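Erora's Packing Corner Has Moved Upstairs, and It Opens Again in May

2019-01-14

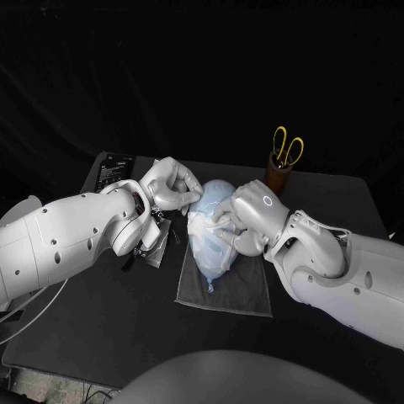
I stopped by the Erora shop this week to pick up a pair of mugs I'd ordered before the holidays, and I came home with the mugs and a bit of news. The free packing corner, which a lot of you have written to me about since it closed, is coming back in May. It'll be upstairs this time, in the long room over the kiln store, and it'll have twice as many tables.

If you never used the old one, it was a couple of benches at the back of the shop where you could bring anything breakable and wrap it yourself with whatever was on the shelf. Bags, paper, tape, old towels for laying things down on. You didn't have to have bought the thing there (I once took in a lamp from a yard sale, and they just pointed me to the tape). It closed last fall when the roof over that end of the building started leaking, and I've been wrapping plates in my own socks ever since.

The new room will seat 12 people at a time, I'm told, though they were still arguing about chairs when I was there. What they have settled on is the filling. The old corner went through a shocking amount of bubble wrap, so from May the shelf will be mostly plain plastic bags that you puff up with air, close at the neck and tuck in around your pot or plate. They ordered 400 of them from Padeo to begin with, and the idea is that you bring them back when you're done so someone else can use them.

I'll admit I was doubtful. I had a go at it with my mugs and found it a little fiddly at first! You want the bag full enough to push back when you squeeze it, but with some give left, so it can fold in around a handle or a spout. Mine was far too tight the first time and sat on top of the mug like a hat. The second one went in much better. Put a folded towel on the table before you start — a hard tabletop and a mug with no handle is a combination I know too well from my own kitchen.

A few practical things, as far as I could write them down while holding a box. The corner will stay free, with a jar by the door for anyone who wants to chip in. Boxes will cost a little, and you're welcome to bring your own. There's a step up at the street door and then a full flight of stairs, so if stairs are a problem, ask at the counter and they'll set you up on a table downstairs. Larger pieces like floor vases and mirrors should stay home for now, until the wide table arrives from Thepsuriya. It was supposed to be here already.

Ovura, the tea place next door, is going to keep its side window open on packing days, which makes me happier than it probably should. Their ginger buns used to be half the reason I went. They asked me to mention that drinks stay on the window side of the room, away from the wrapping tables, and after what happened to somebody's tissue paper last year I think that's fair.

They're also collecting clean towels, the older and thicker the better, and any color will do. Drop them in the basket inside the shop door. Please don't bring pillows, they've got 300 sheets of packing paper and a whole closet of cushions up there already and nowhere to put more.

Opening hours aren't final yet. I've asked for at least one evening a week for those of us who work, and I'll post the times here as soon as I have them. My mugs made it home in one piece, by the way, and the bags are on the hall table waiting to go back.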